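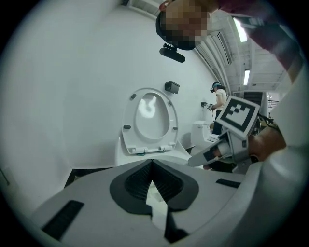
## Is the talking heron in Drindmont from the comics or what?

**mothlamp26:** Just got home from Drindmont and I need to talk about the heron. Is it in the books?? I only read the first 4.

**pagebleed:** Yep! Issue 133, it sings at the funeral. Way creepier on paper.

**Ninden_fan:** Nah, that one's a crow. The movie got the heron from the old folk tale.

**pagebleed:** Pulled my copy out. Long legs, long beak, standing in a pond. Some crow!

**mothlamp26:** OK so I'm buying 133 (and I still hated the song).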